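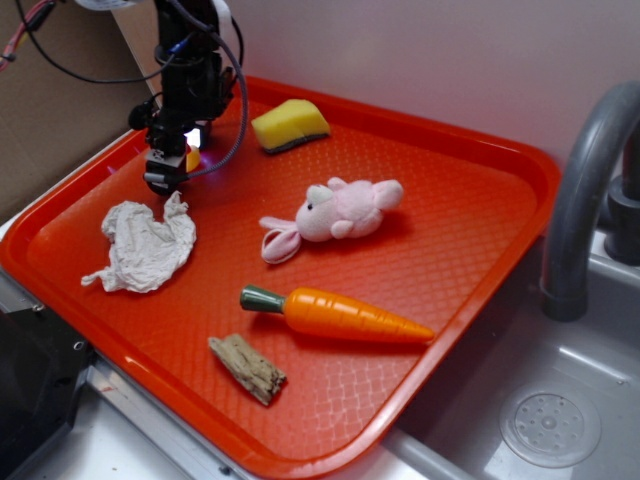
A morning at Gesto, Clustenby

20th December. Posted by the Curstead workshop blog
2 min read

Quick write-up before I lose my notes. Train late, coffee bad, got to the Gesto place just after the intro talk had started. Smaller than I expected, a couple of rooms over a tyre shop.

What they do there all day is collect examples. A person drives the arm, picks something up, puts it down, and the whole go gets saved. One go = one episode. Target is 1000 for the tray job and they were at 256 when we walked in. Some 2 minutes each with the resetting, so slow going. Resetting is the dull bit, everything has to go back in a differnt spot or the model just learns where things were last time.

Soft things are the hard ones apparently. Sponge is fine, carrot is fine, anything crumpled never sits the same way twice. Bad grasps get kept too, but labelled. Asked why, was told the model needs to see recoveries as well. Fair enough.
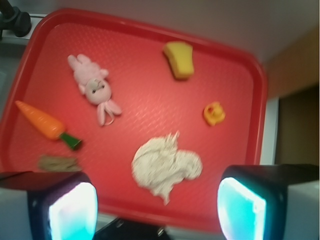
Tray job from the gripper's side, bunny top left, duck over on the right.

Had a turn myself. Much harder than it looks, kept closing too early. My attempts are probaly in the bin.

Their older set, done in July with the partner lab in Cáceres, has 1391 episodes, all blocks and cups. They want to mix the two and see if it helps. No results to show yet.

Questions ran over so missed the sandwiches. Next visit not fixed, email me if you want a seat in the van from Curstead.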